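Diary > 2025 > Summer

Reading time: 2 minutes

02/07/2025

Up early and straight on with the cups. I had put it off since May. The cupboard over the sink has been so full of odds and ends that the door springs open, and most of it is paper cups left from one do or another. Tiruwork Bogale gave me a sleeve of 100 after the street lunch and I never gave any back.

Had tea first, then cleared the table. The two boards still don't sit level where one goes over the other. I keep meaning to put something under the back one. A pencil rolls to the join and stops there, so I suppose it has its uses.

The tan cups are the ones I like best. They have a bit of weight to them and don't go soft with tea in. I have been standing them upside down on the board to keep the dust out, the way my aunt did with her glasses, and then turning them up one at a time to check the rims before stacking. Any with a bent rim go in the pile for seeds. It is slow work but I don't mind it.
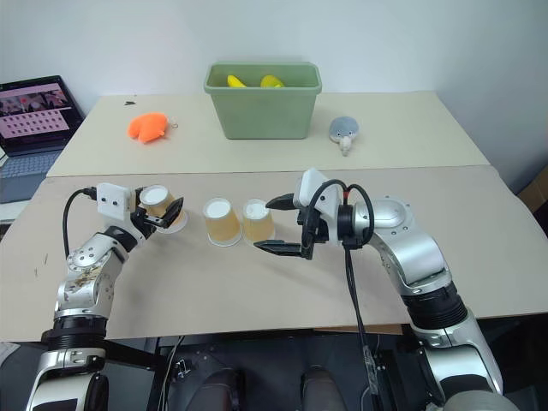 Thirteen went in the seed pile by the end of the morning. The rest are in a bag with a peg on it, on the lower shelf, where I can reach without the stool. The Soltine cups, the thin ones, I have decided to use up first. They split if you hold them wrong and I would be glad to see the back of them.

I left the green bin where it was at the back of the table. It wants a wipe round the rim, and the yellow things in it need sorting through before the children come on Friday week, but that can be a job for another day.

Walked down to Fikre for bread and a packet of labels. The labels were dearer than last time. They had 2 sizes and I took the small. Rained on the way home, so I stood in the doorway at Drirkutico until it eased off and got talking to the woman who does the windows. Her bus has been changed again and she now has to go right round by Astoston.

Soup for lunch, the last of the leek. Filled six of the seed cups with compost in the afternoon and put lettuce in them. I made holes in the bottoms with a skewer. The first one I pushed too hard and it tore down the side, so that went in the bin. Labelled the others and lined them up on the back step.

Rang Tiruwork after tea and told her I had plenty of cups if she was short. She said she had only just got rid of hers, and to me.

Must buy a new washer for the tap.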